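Ticket 457: Garra direita perde o rastreio durante as demonstrações com a bola
Projeto: Gutus
Fila: Recolha de demonstrações
Aberto por: Ayane Sugawara
Atribuído a: Yu-ting Tseng
Prioridade: média
Estado: resolvido, com uma tarefa pendente

Descrição do problema

Nas demonstrações de levar a bola branca até ao tabuleiro, a trajetória da garra direita dá saltos. A posição calculada desloca-se vários centímetros entre duas amostras seguidas e depois volta ao sítio. A garra esquerda, usada ao mesmo tempo, não mostra o problema. O validador do Desura rejeita os episódios com a mensagem "pose discontinuity, right".

Da última série de 60 episódios, 7 foram rejeitados. Nos restantes há saltos mais pequenos que passam no validador, mas que se notam quando se reproduz a trajetória no braço. O braço hesita antes de descer para a bola.

Passos para reproduzir

1. Ligar as duas garras de mão e esperar pelo estado "ready" nos dois canais.
2. Colocar as garras sobre a placa branca, dedos abertos, e gravar a pose inicial.
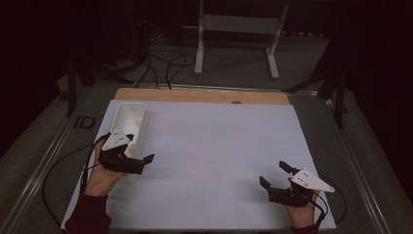
3. Iniciar o episódio e aproximar a garra direita da bola.
4. Rodar o punho direito para dentro antes de fechar os dedos.
5. Terminar o episódio e abrir o registo de poses no Desura.

O salto surge quase sempre no passo 4. Sem rodar o punho não o consegui provocar.

Comportamento esperado: trajetória contínua nos dois canais durante todo o episódio.

Registo

Yu-ting Tseng
Vi os episódios rejeitados. O salto coincide com uma falha curta no canal direito. Durante a falha, o Desura repete a última pose válida e, quando o sinal regressa, passa diretamente para a nova. Preciso de saber se a falha vem do cabo ou do seguimento. Podes trocar os cabos entre as duas garras e gravar uma série curta?

Ayane Sugawara
Troquei os cabos. O problema continua na direita. Repus a ligação original.

Yu-ting Tseng
Então não é o cabo. Próximo teste: mesma tarefa, mesma rotação, mas feita devagar. Se for um atraso no filtro, o salto deve diminuir.

Ayane Sugawara
Feito. Com o movimento lento o salto mantém-se e a falha dura mais tempo. Parece depender da orientação do punho e não da velocidade.

Mitsuko Sakai
Fui eu que fiz parte das demonstrações desta série. Quando rodo o punho para dentro, o antebraço passa por cima da garra. Faço isto para chegar à bola sem bater com os dedos na mesa. Se for preciso posso aproximar-me de lado.

Yu-ting Tseng
Isso bate certo com o registo. O antebraço deve estar a tapar a garra durante a rotação. Experimenta a aproximação lateral, com o cotovelo afastado. Convém verificar também os dedos antes de gravar, para não misturarmos dois problemas. Na semana passada houve queixas de a bola escorregar.

Ayane Sugawara
Verifiquei pela câmara da garra. Os dois dedos estão gastos, e o da direita na imagem está pior, com manchas cinzentas e o canto inferior rasgado. 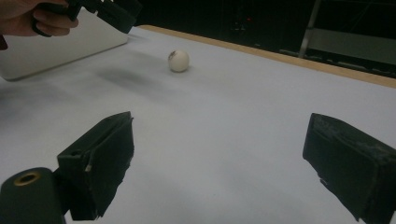 Vista da câmara da garra com a bola à frente, dedos abertos.

O desgaste não explica os saltos de pose, mas pode explicar a bola que escorrega. Não mexi nos dedos para não alterar as condições do teste.

Eluned Howells
Uma nota sobre os dados. A marca escura na bola pode ficar como está. Já temos episódios com a mesma bola e não quero trocar o objeto a meio do conjunto. Os episódios rejeitados não devem ser apagados. Movam-nos para a pasta de quarentena e ponham o número deste ticket no campo de observações.

Mitsuko Sakai
Gravei uma série com aproximação lateral e cotovelo afastado. Nenhum episódio rejeitado. O movimento é um pouco mais longo, mas não é incómodo.

Yu-ting Tseng
Confirmo, o canal direito está contínuo nessa série. Encontrei ainda uma coisa na configuração: o limite de espera do canal direito estava em 1000 ms, e o do esquerdo no valor por defeito. Com um limite tão alto, o Desura aceita uma falha longa sem avisar quem está a gravar. Repus o valor por defeito. A partir de agora, uma falha deste tipo interrompe o episódio e dá aviso sonoro.

Ayane Sugawara
Repeti os passos do início com a configuração nova. Ao rodar o punho da maneira antiga, o aviso toca e o episódio para. Com a aproximação lateral grava até ao fim.

Kanako Oshima
Reproduzi no braço três episódios da série nova. A descida para a bola é contínua, sem a hesitação. Num deles a bola saiu dos dedos ao levantar, o que me parece ser outro assunto.

Causa

Oclusão da garra direita pelo antebraço durante a rotação do punho para dentro. O limite de espera alterado no canal direito escondeu as falhas durante a gravação.

Solução

Aproximação lateral à bola, com o cotovelo direito afastado do corpo. Limite de espera reposto no valor por defeito nos dois canais. Instruções de demonstração do Gutus atualizadas por Mitsuko Sakai.

Pendente

Substituir os dois dedos da garra inspecionada. Pedido feito à Wultanmont, ainda sem data de entrega. Depois da troca é preciso calibrar de novo a abertura e gravar uma série curta antes de voltar à recolha normal. Fica com a Ayane.

Ticket fechado por Yu-ting Tseng, sábado, 31 de julho. Reabrir se o aviso tocar com a aproximação lateral.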